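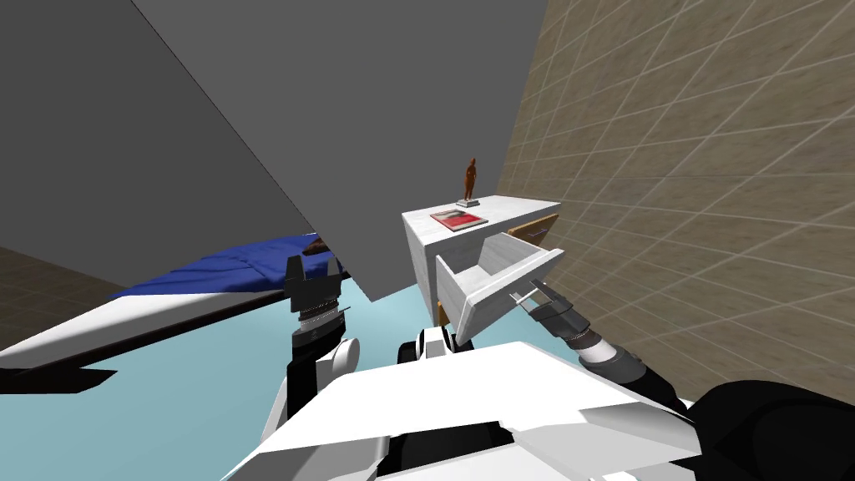 So our drawer-closing run went properly sideways this arvo and I'm still a bit cranky, so you lot get a thread. Short version: the sim robot reckoned it had shut a drawer, the log said it had shut the drawer, and the drawer was hanging wide open. Bedroom set, white nightstand, book and little statuette on top, right gripper with its fingertips against the side of the drawer near the front. Remember that last bit, it matters.

**2/** Background for anyone new. I work on the household tasks at Nindham, and we test everything in simulation before it gets anywhere near the real arms. The task list has the boring stuff you'd want done at home: open a drawer, close a drawer, put the book back. The controller we're running is called Dudeck (don't ask me, it was named before my time).

**3/** We'd queued 31 episodes of "close the drawer". I went and made a cuppa, came back, and every single one was green. I was stoked! I even messaged Stavros Makris, who wrote most of the contact code, with a row of party emojis. He wrote back one word: "Suspicious."

**4/** He was right, the sod. I started opening the replays and 18 of them finished with the drawer open. More than half my lovely green column was rubbish.

**5/** What was going wrong: Dudeck decides it's done when the push force climbs and the drawer stops moving. Fair enough if you're pushing square on the front. Push on the side, though, and the drawer binds in its runners. Force climbs, drawer stops moving, job's done apparently, pop the kettle on.

**6/** And the success check, which should have caught it, was reading the same "I'm done" flag from the controller when it should've been reading the drawer joint. So the robot was marking its own homework. That one's on me. I wired it up in January as a stopgap and then forgot it was a stopgap.

**7/** It got worse before it got better. I had a go at a quick fix where the arm backs off and tries again from the front if the joint hasn't moved enough. Ran it on episode 3 and the retry never ended. Back off, push, back off, push, and the target drifting a tiny bit further over each time.

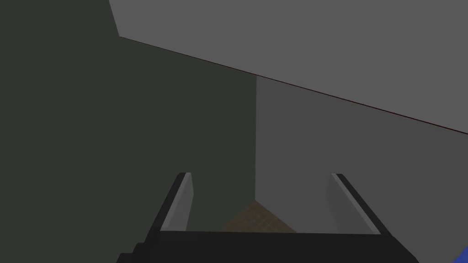

**8/** The drift was an easy one once I'd stopped swearing at it. Each retry worked out its new target from wherever the last one had finished up, and never from the drawer itself. Small errors piling on small errors. No limit on the number of retries either, so it would've happily gone on all night.

**9/** Someone's going to say "it's only sim, who cares". I care! On the real arms at the Dredow flat, that same loop is a motor shoving sideways on a jammed drawer again and again, with the software telling you all is well. There's a force cut-out on the hardware and I trust it, but I don't want it to be the only thing standing between us and a bent wrist. Or somebody's fingers, for that matter.

**10/** So here's where we've landed for now:

- success gets read off the drawer joint and nothing else
- 2 retries max, then stop, hold still and flag a person
- every retry target gets worked out fresh from the drawer
- any sideways load over the limit counts as a fail, even if the drawer ends up shut

**11/** Stavros wanted that last one and I argued with him for ages. My view was a shut drawer is a shut drawer. His was that if you have to wrench it shut then you've learned a bad habit that'll bite on a stiffer piece of furniture. The Koutsoukos dresser in our other set is a pig to close, so I tried it there, and yep, jammed first go. I owe him lunch.

**12/** I've pulled last week's numbers from the team page as well, as they came through the same dodgy check. Sorry to anyone who'd already put them in slides. I'd rather you heard it from me now than found out halfway through a demo.

**13/** A couple of people have asked whether opening drawers is affected too. Don't know yet. It uses a different check, but I wrote that one the same week, so draw your own conclusions. I'm going through it tonight with the replays open beside me.

**14/** If you run anything similar, go and look at what your success flag is really reading. Takes ten minutes. And watch a few of the green ones all the way to the end – I'd only ever been watching the red ones.

**15/** Rerun is going now with the new check. First 3 are in: one pass, two fails, and all of them match what I can see in the replay. Never been so happy with a pair of fails. Will post the rest when it's finished, I need some tea.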